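Caps again. Third week of caps, if you're keeping track, and I finally feel like I can write something down before I forget it all. Quick one, typing this on the bus back from Gritstead.

So the job, for anyone new: four caps on the table, sort them onto the orange and the green. Denim to orange, the dark gray-green one to green. I drive two arms by remote control, the arms do what my hands do, everything gets recorded and the learning part happens later on somebody else's computer. I'm the teacher. Strange word for it. Mostly I feel like the slow kid. 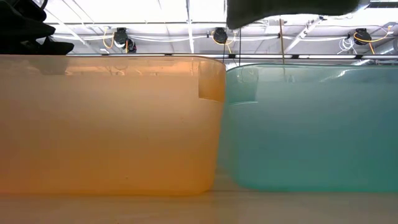
Posted by Nasrallah
Robot operator, Tostilik project

Anyway. Things I had wrong in week one.

Speed. I thought slow was good. Slow and careful, like you'd show a little kid how to tie a shoe. Nope. When I go slow I hesitate, and the hesitation goes in the recording, and then the policy learns to hover over a cap like it forgot why it came into the room. Better to pick a speed you can keep up all morning and stay there. Not fast. Just even.

Grabbing the brim. Everybody grabs the brim first. It's stiff, it sticks out, it looks like a handle. But the cap swings when you lift it and then you have to place a swinging thing on a target. I go for the crown now, near the front seam, come straight down, close, wait a beat, up. If the cap is upside down I take the edge by the sweatband and roll it over against the table first. Took me forever to get that roll. My wrist still does a weird thing at the end of it and I can see the same weird thing in the robot's version, so sorry about that, robot.

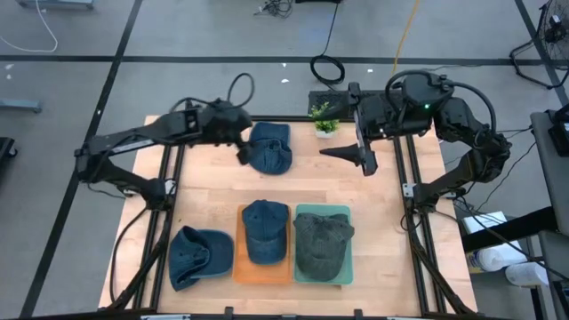 Two hands is the other one. In real life you don't think about which hand. Here you do, all the time, and if you dither between left and right that goes in the recording too. My rule now is left arm for the left half, right arm for the right half, and if a cap is in the middle then whichever gripper is closer. Park the other one up high and LEAVE IT ALONE. I had a bad habit of drifting the idle arm while I watched the busy one. Didn't notice until I played some back. It looked like somebody conducting a very sleepy orchestra.

Numbers, for my own records mostly. 373 demos kept so far. 19 thrown out this week, which is a lot for me, and most of those were the same dumb mistake: letting go too early. With no feeling in your fingers you go by eye, and from where I look the cap always seems lower than it really is. So I open, it drops, it lands crooked. Now I push down untill the fabric squashes a little, then open. Ugly but it works.

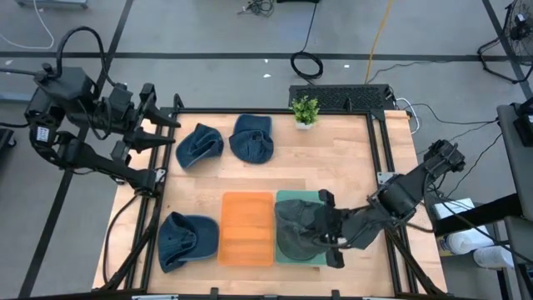 Resets are their own skill. Between runs you mess the caps up again by hand, and if you're tired you mess them up the same way every time. I caught myself putting the dark one on the right over and over. So now I sort of toss them, and whatever lands, lands. On its side, fine. Upside down, fine. The ones on their side are the hardest and I still avoid them more than I should. Next week I want to do a whole block of just those.

Also my neck hurts. Breaks!! I set a timer for every 3 rounds and then ignore it, same as I did on the Flillalano job in March, and I paid for it then too.

Somebody in the comments asked if the trained version is any good yet. Kind of? It gets the dark cap most of the time. With the denim ones it picks fine but it can't make up its mind which one to go for, and it sits there twitching between two of them. I think that's me. I never had an order, I just took whichever one I felt like. So starting tomorow it's nearest first, every single run, and then we retrain and see.

Okay, my stop. More when the new run is done -- probably a short post, and probably more caps.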